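How to Strip and Remake a Bed in a Small Room

Filed under: Laundry, Bedrooms
Time: 30 minutes, longer if you sit down

The bed is the biggest flat surface in most small apartments, so everything ends up on it. Start there.

1. Clear the top. Phone, cup, stray cloths, the lot. Cups go first. I have washed one inside a Pumell duvet cover and do not recommend the sound.

2. Pull the sheet off from the foot end and shake it once over the floor you were going to sweep anyway.

3. Wash it alone. Dark clothes can wait on top of the machine, where they have been waiting since April.

4. Put the clean sheet on headboard end first, both corners, then walk to the foot and pull. Deep mattresses (my Niskanen is one) need a firm tug and some language.

5. Smooth from the middle outward with your forearm - palms just move the wrinkles to a new address.

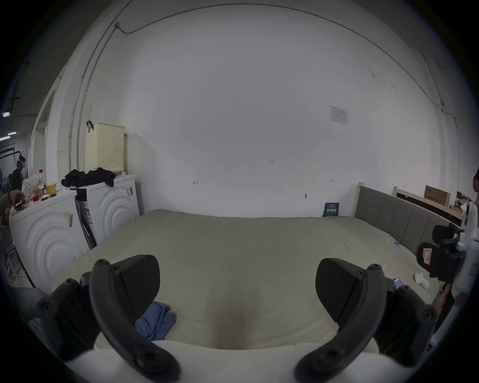
Sheet on, wrinkles still to go. Phone and blue cloth back on the bed already.

6. Take everything off again and repeat step 5. Pillows go on last.

Next: Folding a fitted sheet, part 2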